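Subject: Re: [grasp-methods] Wrist view vs head view for soft items, first numbers

Back in March a list member wrote:

> We tried the Valtutero policy on soft food items and got nowhere with
> the head camera alone. Before we spend money on wrist cameras, has
> anyone compared the two with everything else held fixed? We would
> rather see a small clean test than a big messy one.

We now have something small that I think is clean enough to share. The method is the one in the Michailidis note: train one policy on both views, then drop one view at a time during the run and leave the weights alone. The task is picking dumplings out of a bamboo steamer with a two-finger gripper. We used 100 demonstrations and trained with 3 seeds. Nothing was tuned between conditions.

With the head view only, the policy gets to the basket well enough. The trouble starts in the last part of the descent, when the wrist and fingers come down over the things we want it to look at.

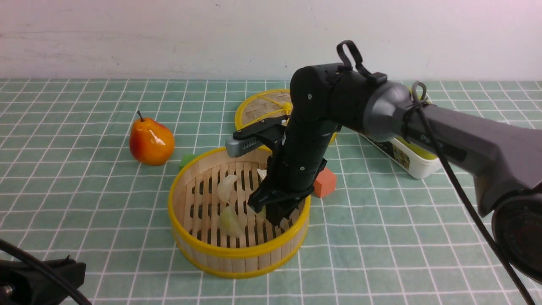

Surely a better placed head camera would fix that, Gultilley replied when I sent round the draft. I don't think it would fix it fully. We moved ours twice and each time the arm hid a different part of the basket. What did change was which dumpling it missed. A second fixed camera on the far side might be fairer to the head-view case, and we haven't tried it.

With the wrist view only, the misses go the other way. The policy places its fingers well once it is over the basket, but it sometimes sets off towards the wrong side, mainly when the start pose leaves the steamer near the top of the picture. The slatted floor also matters. Pale wrappers on pale wood give little contrast, and the green-filled ones were easier for it to find.
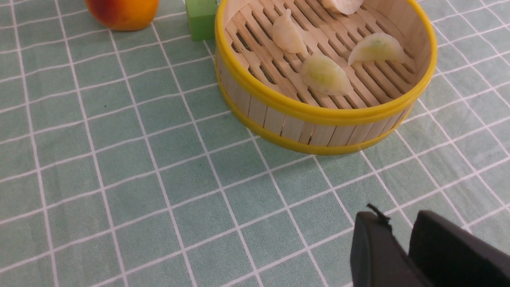

Have you checked that it isn't simply learning the yellow rim, the Flenstead people asked, and treating the dumplings as an afterthought? Fair point. We masked the rim in 5 runs and the approach got worse while the final placing of the fingers stayed much the same. So the rim is being used to get there. I would call that a weak result until we have done it with a plain steamer.

Keeping both views was best in all three seeds, but almost all of the gain over wrist-only came from the approach. For the closing step the head view added nothing we could measure. We define that step as starting when the fingers are on either side of the item, with a dumpling between them and the slats below, and from there we ran the wrist stream alone. The fingertips stay in view at that point, so the policy can see its own spacing — something the head camera can't offer.
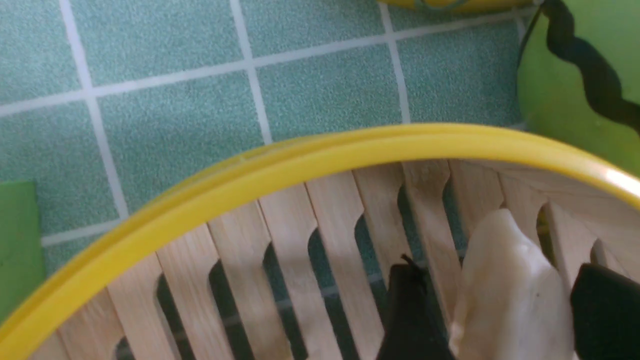
The next change is to the switching rule. At present we swap views at a fixed height above the table, a poor choice when the basket wall takes up part of that height. A rule based on the rim might do better: when its curve sweeps right across the wrist picture and the fingers are over the slats, hand over. It would fail on a container without a clear edge, so I would keep the height rule as a fallback.

Scripts and the per-seed table will go in the usual folder once I have tidied the names. If anyone has wrist data on soft items in a deeper container, please reply on the list and not to me directly.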